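Community > Kits and Tools > Grippers > Soft packaging

Is the Clodus gripper kit good enough for wrapped food?

Tuva Ljungberg
12 Sep 2018

Hello all. I run a small lunch counter and I want to automate the packing of orders. Ekström offers me the Clodus kit, which is a two-finger gripper with a wrist camera and the software. The price is almost 3000 with shipping. My products are sandwiches in plastic wrap, some snacks in clear packages, and a few round containers. My worry is the wrap. It is shiny, it has folds, and the bread under it is soft. Has somebody used this kit for such things? I have no programmer, only my nephew on weekends.

3 comments

Halvard Söderlund

We bought the same kit in January, so I can tell what I know. The fingers are stiff, and with the factory setting they press too much for bread. In the software there is a page called Grip, and there you can put the closing force down. I use 10 percent for sandwiches. Also turn off the option "close until stop", because soft bread gives no clear stop.
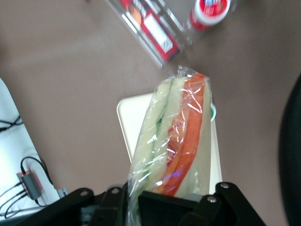
The camera is the weaker part. On wrap with many creases it sometimes takes the reflection for an edge, and then the grip point comes too high. I moved our lamp to the side and put baking paper in front of it — this helped more than any software update. In my last test of 52 picks I had four bad ones, all with wrinkled wrap. For a lunch counter I think this is acceptable, but somebody must stay near.

Your nephew can manage it. The teaching is done by hand and the manual is clear, except the chapter about calibration, which you should read two times.

11 people found this helpful

Yakubu Onyeka

Too expensive in my opinion. Bunero has one for 2000. I did not try it with food.

1 comment

Kerstin Halvorsen

Before you pay, ask Ekström for the soft finger pads. They are not included in the basic kit, and the seller did not mention them to me. Ask also which cleaning products the pads can tolerate. Mine became sticky after a wrong one and I had to order again.

Shared 2 times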